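Grekside Table Setting Notes

Hi, I'm Viera Sokol, and this is the readme for my little pile of notes on setting and clearing tables (mostly the small stuff, the cutlery and the holders it lives in). I started it in October with Kekeli Amegashie, who has strong feelings about chopsticks and typed up half of it!

What's in the folder: 2000 short text notes, one per table, split into 2 files. The Lirent file is for setting, the Mahama file is for clearing. Each note has 8 fields, and the last one is free text, so expect rambling.

Chopsticks get their own tag because they cross and slide around so much more than spoons do.

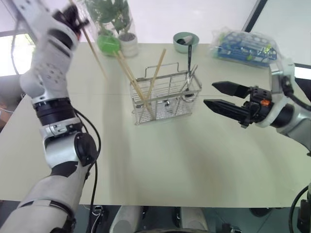
1 min read

Wire caddies like this one, with the looped handle, go under "caddy_wire". If the chopsticks inside are crossed, write "crossed" and leave it there. Spot a typo? Send it to me and I'll fix it in the next version.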